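Planning a Hand and Tracking Setup: Budget FAQ

What should the first purchase order cover?
The hand, its mount, a controller, one fixed camera, one camera for the tool, and spare cables. Leave the arm for a second order. Most teams that buy from Gralberg start with a single station and a table they already own.
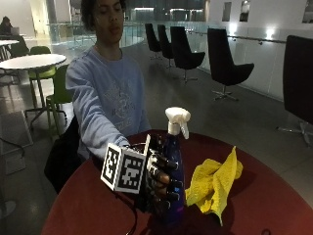
Lead time is quoted per line item, so a late controller does not hold up the cameras. Orders confirmed by Monday go into that week's queue.

How many marker cubes do we need?
One per tracked hand, plus a spare. Printed faces scuff, and a scuffed face costs more in lost sessions than a new cube.

Can household items serve as test objects?
Yes. A spray bottle and a cleaning cloth cover one rigid shape and one soft one. Budget 20 items per station.

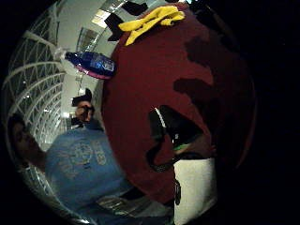 Radosław Śliwiński wrote in to ask that cables get a line of their own. His team had put them under "misc" and ran out in August, with 11 sessions still to go. We now list them separately – see the Ikodden sheet, row 20.

Is the Clillberg service plan required?
No. It costs $339 per station per year and covers finger joints and cable replacement. Cameras are excluded.

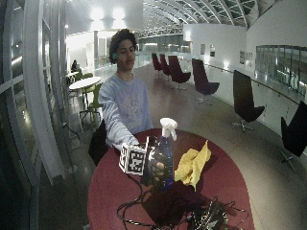
Stations that get moved between rooms should be priced with a second set of mounts. Recalibration after a move is staff time and does not appear on the quote.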